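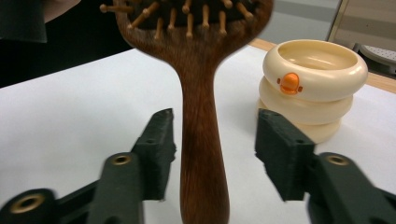
QUEZADA ADDS WOODEN HAIRBRUSH TO ITS RANGE

Quezada is to sell a wooden paddle hairbrush in its shops from October. The brush has a reddish-brown handle and wooden pins with rounded tips, set in a dark cushion.

The first batch of 2,000 goes to the company's 12 shops and to stockists of its Pladex bathroom range. Each brush comes in a plain card box and carries a two-year guarantee.

Customers have asked for a wooden brush for more than four years – most of them wanted one to match the combs already on sale. The handle narrows in the middle to make it easier to grip.

The brush should be wiped with a dry cloth and kept out of standing water. Loose hair can be lifted out with a comb.

Trade orders are open now through the Quezada sales office.

Related items
Gumetti combs back in stock
Pladex bathroom shelves: new sizes
Prallinero gift boxes for winter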